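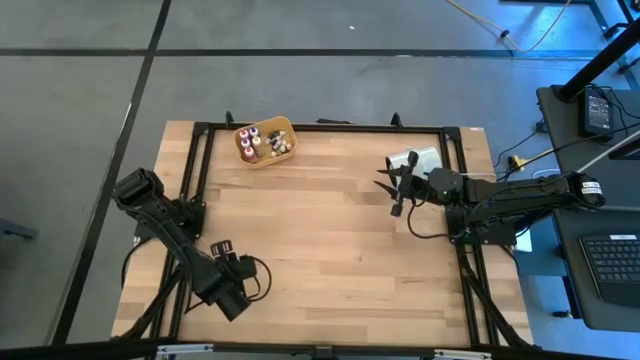
带黑色铝型材边框的拼条木质台面

Isirska音乐厅公布秋季演出季安排及音响系统更新情况

Isirska音乐厅今日公布秋季演出季安排。演出季自10月开始，共4个系列，分别为合唱、室内乐、音乐剧选段和管风琴独奏。全部演出在主厅举行，主厅核定座位726个，其中轮椅席及陪同席设于池座后排，须在购票时一并登记。

开幕演出由Akanda室内合唱团承担。曲目分上下半场，上半场为无伴奏合唱，下半场加入弦乐组与管风琴。中场休息时长23分钟，其间舞台进行合唱台阶复位，观众席侧门保持开放。开幕演出开始时间为晚7时30分，观众入场时间为晚6时45分。迟到观众须在曲目间隙由工作人员引导入座，无伴奏段落进行期间不安排入场。

本季启用新的扩声系统。系统由Prustent公司负责设计与安装，主扩声为左右线阵列加中置补声，楼座下方区域另设延时扬声器。原有调音位由楼座前沿移至池座后部，与轮椅席之间以矮隔板分开。无伴奏合唱及管风琴独奏场次不使用扩声，仅保留语音广播和助听信号。
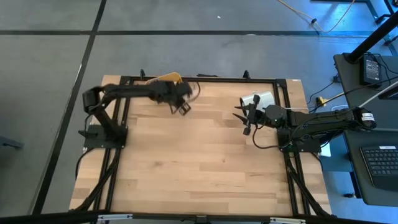
木质台面与黑色机械臂

助听系统同步更换。需要使用接收器的观众可在大堂服务台领取，凭当场门票登记，演出结束后归还。自带具备感应线圈功能的助听器者，可在池座中区直接接收信号，楼座暂不覆盖。

声学方面，主厅后墙加装可升降吸音帘，分3档设定。合唱和管风琴场次吸音帘全部收起，室内乐场次降至中位，音乐剧选段场次全部放下。各档位的混响时间已在空场条件下完成测量，满场数据将在演出季期间采集，并作为后续调整扬声器延时参数的依据。

票务由Datel票务平台统一处理。系列套票先行开售，单场票随后开放。套票持有人可在系列内调换场次一次，调换须在原场次开演前办理，逾期不予受理。学生票和长者票仅在音乐厅售票处出售，购票时须出示有效证件。电子票以二维码形式发送，入场时现场扫码，不再另行换取纸质票。
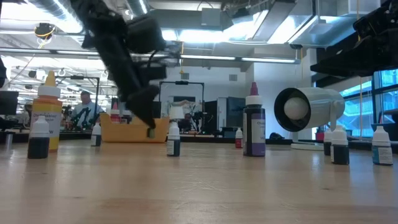

音乐剧选段系列由驻场乐队伴奏，编制包括木管、铜管、打击乐、键盘和低音提琴。乐队席设于舞台前区升降台，台面低于舞台平面，池座第一排在该系列期间不对外售票。演唱者使用头戴式无线话筒，频率分配方案由Prustent公司技术人员在每场彩排前核对。

室内乐系列采用舞台反声罩的小编制配置，后部反声板前移。部分曲目附演前讲解，讲解在主厅前厅进行，持当场门票者可免费参加，不另设座位编号。

管风琴在演出季前已完成整体调律和键盘机构检查。为保持音准稳定，演出当日主厅空调自上午起连续运行，彩排期间不对外开放参观。

演出曲目如有变动，以音乐厅公告栏及节目单所载内容为准。因曲目调整不办理退票；演出取消的，票款由Datel票务平台按原支付渠道退回。

媒体采访及摄影申请须提前向音乐厅宣传部门提交书面材料，注明场次、设备清单和所需机位。演出进行中禁止使用闪光灯，录音录像须另行取得演出团体许可。

发布单位：Isirska音乐厅宣传部门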